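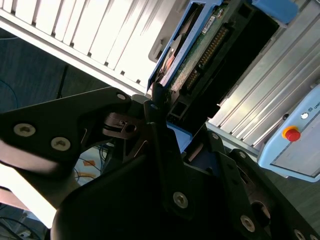 Attachment 1: black plate with silver screws

Ticket 488, opened by Wakana Kawaguchi

Since the Travstead update, my export to PDF stops at page 65. The file has 600 pages. I have restarted the program two times and the result is the same. Smaller files are exported without problem.
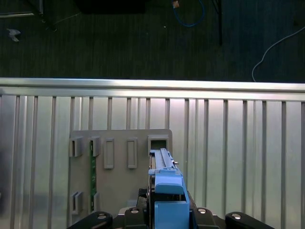

I also tried with another user account, as Nikola Duda has advised me. It stops at the same page. There is no error message, only the progress bar stays.

Reply from Damian Brzozowska: Please clear the export cache and try version 4 again.

Status: waiting for customer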